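Sound Absorption of Hung Fabric in Small Study Rooms
Shu-fen Kong and Yao-tsung Tsang, Etdale College

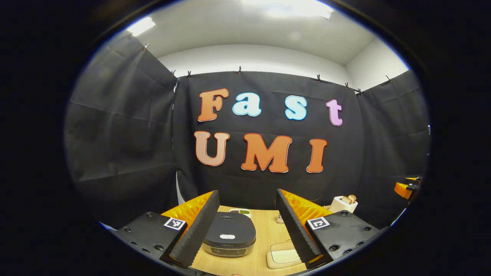 Project Reports, Issue 39, page 53

1. Background

The study rooms on the second floor at Etdale were refitted with hard flooring and plastered walls. Students have since complained that speech in them is tiring to follow, above all when two conversations take place at once. The usual remedy is fixed acoustic panelling, which the college has ruled out on grounds of cost and because the walls may not be drilled. Fabric hung from a temporary rail or clipped to a light frame needs no fixings and can be taken down at the end of term.

The aim of the project was to find out how far the reverberation time of a small room can be reduced with ordinary curtain fabric, and whether the distance between fabric and wall matters more than the weight of the fabric.

2. Theory

A porous material absorbs sound by friction between the moving air and the fibres. The effect is greatest where the air moves fastest. At a rigid wall the particle velocity is zero, and it reaches its first maximum at a quarter of a wavelength from the surface. A thin fabric laid flat against plaster should therefore do very little, while the same fabric hung some way into the room should absorb well above a certain frequency. Folds increase the area of material per metre of wall and vary its distance from the wall, which smooths out the response.

Reverberation time (RT) is the time taken for the sound level to fall by 60 dB after the source stops. In a small room the full fall can rarely be measured above the background noise, so the slope over the first 20 dB of usable decay was taken and multiplied by three.

3. Method

Measurements were made in Room 4, which is rectangular and has one window and one door. Furniture was left in the same position throughout. The source was a loudspeaker in the corner opposite the door, and the microphone stood on a tripod at seated ear height. Each decay was recorded at three microphone positions and the results averaged. The software was Wivow, used with its default octave-band filters.

Two fabrics were tested. Fabric A was a light polyester lining and fabric B a heavier cotton drape, both bought from Plemley. Each was hung on the long wall at spacings of 0, 100 and 200 mm, first flat and then gathered to half its width. The hem was kept clear of the floor. The room was also measured with no fabric at the start and end of each session -- a check on drift caused by temperature or by changes in background noise.

4. Results

The two empty-room readings agreed closely in every session, and no correction was applied.

Fabric A, hung flat against the wall, gave no change that could be told apart from the spread between microphone positions. At 100 mm there was a small reduction in the 1 kHz band and above. At 200 mm the reduction extended down to the 500 Hz band.

Fabric B followed the same pattern with larger changes. Gathering improved both fabrics at every spacing, and gathered fabric A at 200 mm gave a shorter RT at 500 Hz than flat fabric B at 100 mm. Neither fabric had any useful effect in the 125 Hz band. This agrees with the quarter-wave argument, which would call for a spacing of well over half a metre at that frequency.

5. Sources of error

The sound field in a room of this size is not diffuse at low frequencies, and the 125 Hz results should be read with caution. The rail sagged in the middle by up to 15 mm under fabric B. Spacing was measured at the rail ends only. The ventilation could not be switched off, and on two occasions a recording had to be repeated after noise from the corridor.

6. Discussion

Yang (course notes, unit 6) treats spacing as the main variable for thin materials, and our results support this. Doubling the spacing of the lighter fabric cost nothing except floor area, whereas changing to the heavier fabric more than doubled the price per metre. In rooms where 200 mm cannot be spared, gathering is the next best choice.

We did not test speech directly. A shorter RT normally makes speech clearer, but a listening test with a fixed word list would be needed to show it. Such a test is planned for September, in the same room and with the gathered lining left in place -- subject to approval from the fire safety officer, who has asked for the treatment certificate of the fabric.

Submitted 11 March 2026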